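**Ticket 121 – Panier Stuvik, côté en maille : linge blanc qui s'accroche**

Statut : rouvert
Ouvert le : 24 avril 2026
Produit : panier à linge Stuvik, maille grise, 69 litres

**Problème signalé**

Le client retrouve des fils tirés sur ses vêtements clairs et accuse la maille. Il demande un remboursement complet. Lavage à 30 degrés, lessive Puro, essorage doux d'après lui.

**Première réponse (niveau 1)**

« Retourner le panier et éviter les textiles délicats. » Ticket fermé dans la foulée. Je rouvre. Un panier à linge qui ne supporterait pas le linge, je veux bien, mais il faudrait d'abord le démontrer.

**Vérifications**

1. Main passée à plat sur la maille, dans les deux sens : rien n'accroche.
2. Bord supérieur, celui qui est arrondi : pas d'aspérité sentie sous le doigt.
3. Vêtement blanc à ourlet piqué, sorti puis remis 4 fois en frottant exprès contre le bord : aucun fil tiré.

Le point 3 ne prouve pas grand-chose, je le sais. Un tissu lisse glisse, et le client parle peut-être de tricot. Il n'a pas précisé la matière, ni joint l'étiquette.
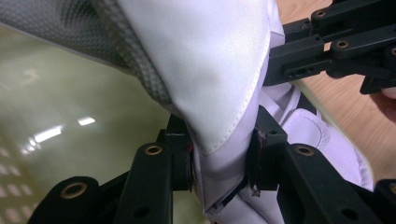

Reste la piste de la fermeture éclair ou de l'agrafe d'un autre vêtement lavé en même temps. Elle me paraît plus solide que celle de la maille – et personne ne l'a posée au client. La notice Uzor, reprise telle quelle par le niveau 1, parle de « textiles délicats » sans dire lesquels. Ça ne vaut pas un diagnostic.

**Demandé au client**

- matière des vêtements abîmés
- emplacement des fils tirés (ourlet, manche, dos)
- ce qu'il y avait d'autre dans la machine
- filet de lavage utilisé, oui ou non

**Suite**

Pas de remboursement ni de refus à ce stade. L'atelier Sturia propose un spray « anti-accroche » à envoyer en geste commercial. Je suis contre tant qu'on ne m'a pas montré ce qu'il est censé corriger.

En attente de réponse client.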